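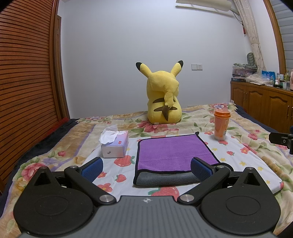
2 min read

Towel folding with a hand-held gripper: effect of cloth background on grasp point prediction

Ettore Bassi, Zallik project, March

Demonstrations were recorded in a bedroom with the two-finger hand-held gripper. The object is a two-sided plush towel, purple on one face and gray on the other, placed on a printed white cloth over a floral blanket. The two faces give the model a simple cue for which side is up.

We collected 510 demonstrations and held out 50 for testing. The baseline was trained on the 130 plain-background recordings from the Poltham set only. A prediction counted as correct if it fell within 2 cm of the labeled grasp point.

The baseline often chose points on the printed flowers and strawberries. Training on the patterned recordings removed most of these errors. Remaining failures were at the turned-under edge, where the gray underside shows as a strip - the model tends to treat it as a separate object. Depth input was not tested.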